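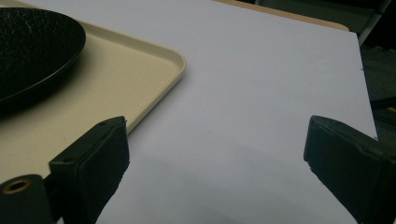
作業台の上のトレイ

アレクサンドラ・マルチニャクは、トレイを白っぽい台紙の上に斜めに置いて、しばらくそのままにしていた。

まっすぐに直せばいいのだが、直すと仕事が始まってしまう。母はいつもトレイを机の縁と平行に置いた。縁から指二本ぶん離して、左側に置く。右手で針を持つからだ。アレクサンドラも右利きなので左に置いたが、向きまではそろえなかった。

カチマルチク修理店は、プロカフ通りの坂の途中にある。時計もラジオも傘も直すことになっているが、持ち込まれるのはほとんどがボタンの取れた上着か、糸の切れたネックレスだった。母がその店で働いたのは七年で、二月に膝を悪くしてやめた。店主は代わりを探さず、娘さんはどうかと言った。アレクサンドラはちょうど缶詰工場の仕事がなくなったところだったので、はいと答えた。

トレイは母が家から持ってきたものだった。クリーム色のプラスチックで、角が丸く、縁が低い。もとは台所で使っていた。父が薬を並べ、父が死んでからは母が豆をより分けた。縁が低いので豆はよくこぼれた。こぼれた豆を拾うのはアレクサンドラの役だった。

「ビーズもこぼれるよ」と母は言っていた。「だから下に白いのを敷くの。木の机に落ちると見えないから」

台紙は机より少し小さく、奥に木の色が細く残っている。右の端から落ちたものは床へ行く。床は暗い。母はそこを「向こう岸」と呼んで、向こう岸へ行ったものは閉店まで探さなかった。

戸の鈴が鳴って、客が入ってきた。年配の男で、帽子を手に持っていた。

「マルチニャクさんは」

「私です」

「前にいた人です」

「母はやめました。ご用は伺います」

男は上着の内側から封筒を出した。中でさらさらと音がした。チェタリの町から来たのだという。バスで四つ目の停留所のあたりで、封筒が破れていないか急に心配になり、あとはずっと手で押さえてきたと言った。

「妻のネックレスです。糸が切れまして。拾えるだけ拾いました」

「全部ありますか」

「百あるはずです。妻がそう言っていました。私は数えていません」

アレクサンドラは封筒の口を開け、トレイの上に傾けた。青い小さな玉が出てきて、縁に当たって止まった。勢いのついたものがいくつか縁を越え、台紙の上に転がった。母の言ったとおり、白い上ではよく見えた。指で押さえて戻した。

男は立ったまま見ていた。椅子をすすめたが、座らなかった。

「お母さんは、その場で数えてくれました」

「では数えます」

五つずつ寄せて数えた。母のやり方だった。途中で男が咳をし、アレクサンドラは手を止めたが、どこまで数えたかは忘れなかった。寄せた玉がトレイの隅に並んでいくので、見ればわかる。

九十九だった。

「一つ足りません」

「そうですか」

男は封筒を受け取り、中をのぞき、逆さにして振った。何も出なかった。もう一度振った。それから上着のポケットを裏返した。糸くずとバスの切符が出てきた。

「一つくらいなら、つないでもわかりません」とアレクサンドラは言った。「似たものを足すこともできます。マンウッドの問屋に頼めば、来週には届きます」

「同じ青ですか」

「まったく同じではないと思います」

男は帽子を両手で回した。

「では、足さないでください」

「奥さまはそれでいいとおっしゃいますか」

「妻は百と言っていたんです。何度も言っていました。私はそのたびに、そうか、と返事をしていました」

男はそこで黙った。アレクサンドラは続きを待ったが、続きはなかった。妻という人が今どうしているのか、聞くところかもしれないと思った。母なら聞いただろう。母は客の家の事情をよく知っていて、夕食のときに話した。アレクサンドラは聞かずに預かり票を出した。

「お名前と、ご住所を」

男はゆっくり書いた。日付の欄で手が止まったので、アレクサンドラが代わりに「7月16日(火)」と書き入れた。

「金曜にはできます」

「急ぎません」

男は帰った。鈴が鳴り、戸が閉まった。坂を下りていく姿が窓から少しのあいだ見えた。

アレクサンドラは糸を選んだ。引き出しには母の字で太さを書いた紙が貼ってある。三番目の糸にした。針に通し、先に結び目を作って、端の玉から拾いはじめた。穴が小さく、針がようやく通るくらいだった。玉を一つ通すたびに、トレイがわずかに台紙の上を滑った。斜めに置いたせいかもしれないと思ったが、そのまま続けた。

昼に店主が奥から出てきて、パンを半分くれた。

「お母さんはトレイをまっすぐにしていたよ」

「知っています」

「滑らないか」

「滑ります」

店主はそれ以上言わず、ラジオの裏蓋を外しに戻った。

午後は傘が一本と、子どもの外套が一着来た。外套はボタンが全部違っていた。母親が、全部違っていていいから取れないようにしてくれと言った。アレクサンドラは取れかけたものだけ付けなおし、ほかは糸を足して締めた。代金は半分しかもらわなかった。店主が奥で咳払いをした。

夕方、電話が鳴った。母だった。

「どう」

「ネックレスが来た。チェタリの人。青い玉の」

「ああ」と母は言った。「また切れたの」

「前にも来たの」

「来たよ。糸を太くしなさいって言ったのに、奥さんが細いのがいいって。垂れ方が違うんだって」

「何番でやったの」

「二番」

アレクサンドラは手もとを見た。もう半分以上通してあった。

「三番でやってる」

「じゃあ切れないね」

「垂れ方は」

「少し硬くなる」

母の後ろでやかんが鳴った。母は火を止めに行き、戻ってきた。

「いくつあった」

「九十九」

「前も九十九だったよ」

「百って言ってた」

「奥さんがね。私も百って言っておいたの。数えたら九十九で、もう一度数えても九十九で、でも奥さんが百よねって言うから」

アレクサンドラは受話器を持ちかえた。

「だんなさん、今日、ポケットまで裏返してたよ」

母は少し黙っていた。

「それは悪いことをしたね」

「金曜に取りに来る」

「言ってあげて」

「なんて」

「最初から九十九だったって」

電話を切ってから、アレクサンドラは通した玉を全部抜いた。一つずつトレイに戻すのに、通すより時間がかかった。三番の糸を巻いて引き出しにしまい、二番を出した。

それからトレイの向きをまっすぐに直そうとして、やめた。斜めのほうが、左の肘が机の角に当たらなかった。母の肘は短かったのだろう。母は背が低い。

店主が看板の灯を消しに来た。

「まだやるのか」

「もう少し」

「鍵は」

「持っています」

店主が出ていくと、アレクサンドラは電灯を手前に引き寄せ、糸の先をなめて針に通した。最初の玉を拾い、次を拾った。二十まで通したところで一つが指から離れ、縁を越え、台紙を横切って、右の端から落ちた。床で小さな音がした。

閉店は過ぎていたので、彼女は膝をついて探した。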